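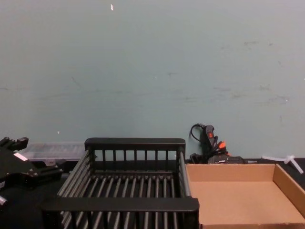 Dish rack as a bench organizer — anyone else?

clullby_kit
Posts: 102

Ok so moved my repair bench up against the wall in the spare room and I'm sick of buying "real" organizers. Using a black dish rack in the middle and a cut down cardboard box next to it. Tape goes in the box. Glue gun lives at the back by the wall. Small bits in a clear case with a lid. Black cloth over the table top so it doesn't get chewed up.

Question is what do I put IN the rack. Flat stuff on edge was the idea — sandpaper sheets, thin offcuts, folders. Is that dumb?

4 replies · 185 views

Yasir Virk
Not dumb. Did it for years with sanding sheets. Clip each grit to a piece of card or they flop over and you're digging for the 400 every time. Write the number on the top edge, big.

Wouldn't put pliers in it though. Handles drop between the bars and hang there, drives me nuts.

2 likes
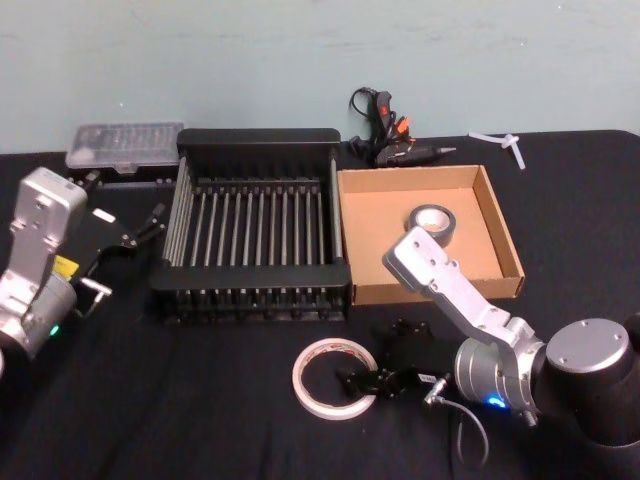 clullby_kit
Card is a good idea, got plenty of that. And yeah tried pliers already, same thing. They're going in a drawer.

Electrical tape in the box or on a peg? Box is shallow so I can see everythng but it takes up a lot of table.

fernodmont_shed
Peg. Always a peg. Cardboard on a bench next to a glue gun is asking for it imo. Get a metal baking tray from the thrift store, same footprint, wipes clean, doesn't go soft when you spill something on it.

Also the cloth. Why. Sawdust, solder blobs, every little screw gets lost in black cloth. Bare top or a light colored mat.

1 like

Tanveer Rind
Disagree on the cloth. Dark cloth is great if the parts are light. Screws don't roll, they just sit there. On my bare bench in Jatoi they were on the floor every five minutes. Shake it out at the door once a week, done.

Agree on the tray. Or at least put a tile under the nozzle of the gun when its on. Mine dripped all over a shoebox lid and I had to toss it.

3 likes

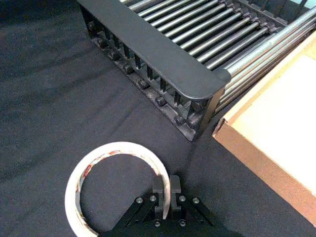
Masking tape I'd leave out on the table btw. You grab it constantly. Electrical can go on the peg, I use it maybe once a month.

fernodmont_shed
Light parts sure. Black screws on black cloth? Good luck. Spent a whole evening in April on my knees with a magnet.

Tanveer Rind
So use a dish for the black ones. Come on

Yasir Virk
You two. Cloth is fine, mat is fine.

More important — OP, tape or clamp the rack down. Light rack, full of paper standing up, you bump it once and the whole thing slides into the wall. Couple of dabs of rubber under the feet works. And leave a hand's width behind it or you'll never get the glue gun cord out.

clullby_kit
Ok. Gun cord is already a pain, it loops up and catches on stuff. Gonna put a hook on the wall for it. Wall is scuffed to hell anyway, one more hole won't hurt.

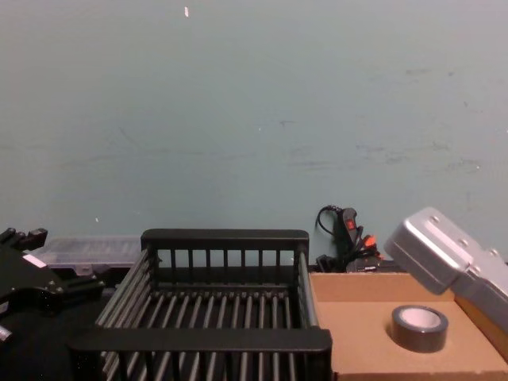 Rack's still empty. Plan is the 100 at the left end and finer as you go right, clipped to card like Yasir said. Clear case stays flat at the back against the wall, I like being able to see whats in it without opening it. Keeping the cloth. Sorry fernodmont

fernodmont_shed
Your knees. At least ditch the cardboard

clullby_kit
Baking tray is on the list. Fivville has a thrift place, will look when I'm over there. Anyone know if the dish racks with the wider gaps are any better? Mine's tight for folders, ok for paper.

Yasir Virk
Wider ones let the sheets lean. Stick with yours, put the folders someplace else.

2 likes · 6 shares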